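Subject: Re: [reltow-players] Stutter in the headset build after the May patch
Date: July 2024

Hello all,

I am answering below the quoted part, I hope it is readable in every mail program.

> I bought Reltow for the headset in the spring sale and played the flat version
> before that, for more hours than I want to admit. On the monitor it is smooth
> everywhere. In the headset the open plains are good, but when I ride into
> Gosling harbor the picture starts to jump, and after ten minutes I have to
> take the thing off because my stomach complains.
>
> I have already lowered the shadows and the water. No difference. Somebody in
> the game's chat told me to delete the whole settings folder, but I have a lot
> of key bindings in there and I don't want to lose them.
>
> Is it the patch, or is it my computer? And does it get better if I turn off
> the crowd?

It is both, I think, but mostly the patch. Before May I could walk through the harbor with only one small jump, near the fish market. After the patch the game keeps the people of the town loaded also when you stand outside the walls, and in the headset this work is done together with drawing two pictures, one for each eye. The flat version hides it well. The headset does not forgive it.

Please do not delete the whole folder. The key bindings are in the file controls.cfg and the graphic settings are in the file view.cfg, so you can move only view.cfg to another place and start the game again. It will write a new one. If you don't like the result, you put the old file back.

When you have the new file, open it in a text editor and look for these lines:

crowd_limit = 3,000
crowd_distance = 200
eye_sync = loose

Yes, the comma in the first number is really there, and the game reads it correctly. I changed the crowd limit to 2,000 and left the distance as it was. At first I tried to lower the distance too, but then people appear from the air in front of your face, and in a headset this is much more unpleasant than on a monitor. I almost hit my lamp. The third line I changed from loose to strict. The menu does not show this option at all. With strict the game waits until both eyes are ready, so you lose a little sharpness when you turn your head fast, but the jumping in the harbor went away for me almost completely.

To your last question: turning off the crowd helps very much, but I would not do it. Gosling without people is a sad place, and two of the side quests there cannot be finished, because the ferryman counts as crowd. I learned it after I had looked for him for one whole evening. The same with the rope seller on the upper stairs, although for her there is a way around if you have already bought from her before.

There is also the question of the comfort settings. Many people on this list play with free walking and smooth turning, and so do I now, but I needed some weeks for it. If your stomach complains, please try turning in steps for the towns and keep the smooth turning for the plains. You can put both on one button. In the controls menu it is called "turn style, switch", a little below the middle. The dark ring around the view during walking can stay on low. On high it feels like looking through a pipe.

What I could not repair is the Vusik mountain pass. When the snow storm starts there, the picture jumps with every setting I have tried, on my computer and also on a much stronger one. I wrote a report to the Stilora support page and received the ticket number 134 in their queue for headset problems, with the answer that the storm is known and will be looked at. If you see the same thing, it may help if you mention this number in your own report. Until then I go through the pass only in clear weather, or I take the road in the valley, which is longer but has the nice part with the frozen mill.

For the hardware I can say less. You did not write how much memory you have. The headset build takes more than the flat one, and if it is full the game begins to use the disk, and then you have jumps which look the same as the crowd jumps but come also in empty places. You can see the difference like this: stand in an empty field, save, and turn around slowly for one minute. If it is smooth, it is the crowd. If it jumps there too, look at the memory first, before you spend money on a new graphics card.

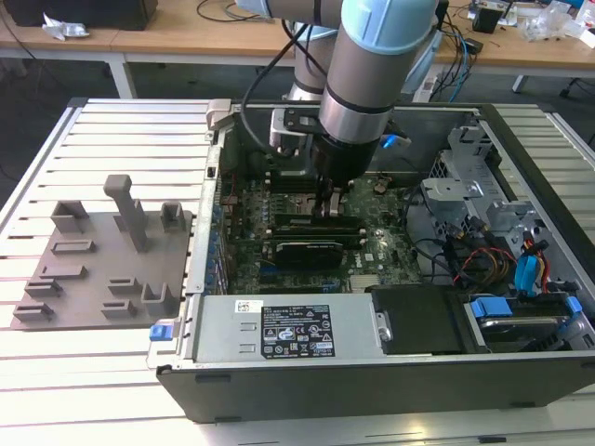

Memory slots and graphics card in an open tower, with the case on its side.

One more small thing – the launcher has its own overlay, and after the patch it was turned on again for me without asking. Turn it off in the launcher, not inside the game. The switch inside the game only hides it.

Please write to the list if the strict setting works for you, and which headset you use. I would like to know if it is the same on the older ones with the cable. Mine is without cable, and it is possible that a part of what I feel as smooth is only the smoothing of the streaming software.

Greetings, and safe travels over the pass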